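Ticket 715
Queue: Building and supplies
Subject: Fluff and dark specks on the folding table, second room
Opened by: Ilham Liem
Assigned to: Uldis Eglītis
Priority: Normal
Status: Closed

Ilham Liem, opening note
Light-colored items are picking up dark bits when they are folded on the white table in the second room. Two customers at the Vorville counter brought back white pillowcases on Sunday and both had gray fuzz on the outside of the fold. The pillowcases were clean when they came off the line. I checked them myself before they went to the table.

I wiped the table with a dry cloth and the bits came back the same day. Can someone look at the table top, and also tell me whether the wall behind it is shedding anything? The tile pattern is so busy that I can't tell dirt from pattern on it.

Uldis Eglītis
Taking this one. Some questions before I come over.
Which items are folded on that table now? The last list I have says towels and bed linen only.
What are you wiping with?
Is the fan in that room running during folding?

Ilham Liem
Everything gets folded there now. Knitwear, scarves, towels, shirts. The other table has been used for ironing since December.
Wiping with the yellow cloths from the Erthorpe order.
Fan is on most of the day, low setting.

Uldis Eglītis
Came by at 3 in the afternoon. Notes from the visit.

Table top: ran a white cloth over the whole surface. It picked up gray fibers, mostly near the middle, and a few hard dark specks. The fibers came off easily. Some of the dark marks did not move at all with a dry cloth. Those are scuffs in the surface and not loose dirt, so they won't end up on laundry.

Wall: wiped a section from the table edge up to shoulder height. Cloth came away with ordinary dust. No flaking. I don't think the wall is the source.

Seam where the table meets the wall: packed with lint. I pulled out a strip as long as my hand. Every time somebody slides a towel toward the back it will drag some of this forward again.

Left side: same thing in the seam there, less of it.

Action taken: vacuumed both seams with the narrow nozzle. Wiped the top with a damp cloth and dried it. Asked Ilham to fold one white pillowcase at the start and one at the end of the shift and keep both for me.

Ilham Liem
Kept the two pillowcases. First one is clean. Second one has gray fuzz again, on the side that was against the table. No dark specks this time, only fuzz.

Uldis Eglītis
Good, so the specks and the fuzz are separate problems. The specks were probably coming out of the seam. The fuzz is arriving during the shift. What was folded between the first pillowcase and the second?

Ilham Liem
A lot. I didn't write it down. There were knits in it.

Chak-lun Lam
Adding myself here because I fold in that room in the mornings. The fuzzy knits are the worst. You can see the fibers standing off them. If you lay one flat to fold the arms in, it leaves a patch where it was lying. The acrylic scarves do it a bit too. Cotton stripes are fine.

I have started putting the fluffy ones in a green basket as soon as they are folded so they don't sit on the table. It helps some. But they still have to be folded on the table first.

Uldis Eglītis
Thanks, that matches what the cloth picked up. Trying this for one full shift:
1. Whites and light bed linen first, before anything else touches the table.
2. Striped and dark cottons next.
3. Knits last. Folded, then into the basket, and not back on the table.
4. Damp wipe after the knits, then dry.
5. Fan off while knits are being folded.
Chak-lun, can you run it and write down what goes in what order?

Chak-lun Lam
Ran it. Order was bed linen, pillowcases, towels, shirts, striped cloths, then knits. Two problems. The striped things ended up next to the basket because there was no second basket, and the wipe at the end was done with a yellow cloth because that's all there was.
Test pillowcase at the start: clean. Test pillowcase before the knits: clean. Test pillowcase after the knits and the wipe: three or four gray hairs.

Teguh Mandagi
Reading this from supplies. The yellow cloths are for floors and sills. They hold lint and then let go of it. For table tops you want the flat blue ones, which are on the second shelf. I have put 9 of them in a bag with your room number on it. Please don't wash them with the knits.

Uldis Eglītis
That explains the last few hairs. Please use only the blue ones on the table from now on.

The table top with the tiled wall behind it, and the gray knit in the basket.

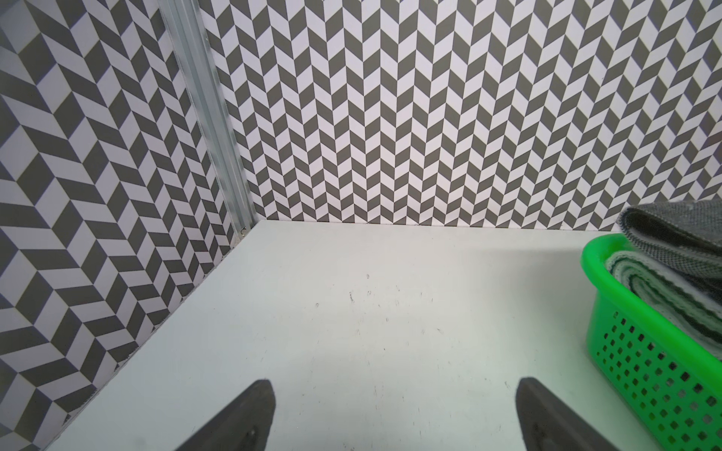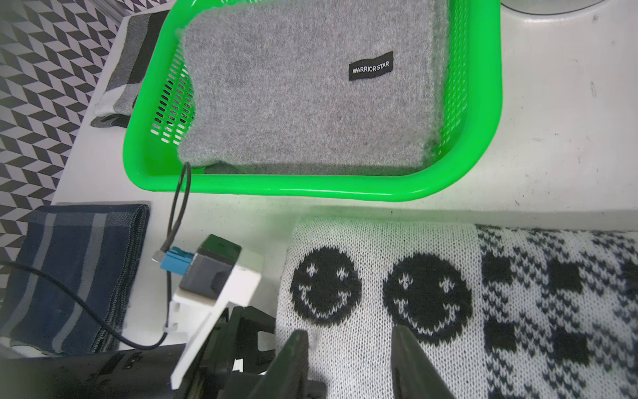
Second basket requested from Teguh so that striped cottons have their own place. Any color except green, so they don't get mixed up.

Teguh Mandagi
I have a white one and a blue one, both from Lumbantobing. Sending the blue. The white one has a cracked handle and will snag.

Chak-lun Lam
Blue basket arrived. Ran the same order again with the blue cloths and the fan off. Three test pillowcases, all clean. I went over them with the lint roller to be sure and the sheet came up with one hair, which could be from my own sweater.

Herman Sitompul
Can we keep the fan on? It gets close in there by noon.

Uldis Eglītis
Yes, for everything except the knits. Turn it off when the first knit comes out and on again after the damp wipe. If it is very warm, fold the knits first thing the next morning and do the wipe before the whites. What matters is that the wipe comes between knits and whites.

Herman Sitompul
OK. I put the order on a card by the door.

Ilham Liem
Both customers have had their pillowcases washed again at no charge. One of them asked if we use Prunus softener, as she thought the fuzz came from that. I told her we don't.

A full week since the change and no returns for fuzz or specks. The scuffs on the table are still visible. Should they be on this ticket?

Uldis Eglītis
No, they are only marks. If you want the top polished, open a new ticket and pick "surfaces" so it goes to the right queue. Please add the two seams to the weekly vacuum list. Narrow nozzle, the brush one doesn't reach.

Ilham Liem
Added to the list. You can close it.

Status changed to Closed by Uldis Eglītis
Resolution: lint in table seams, knits folded before whites, wrong cloths used for wiping. Seams cleaned, folding order changed, blue cloths supplied, second basket supplied.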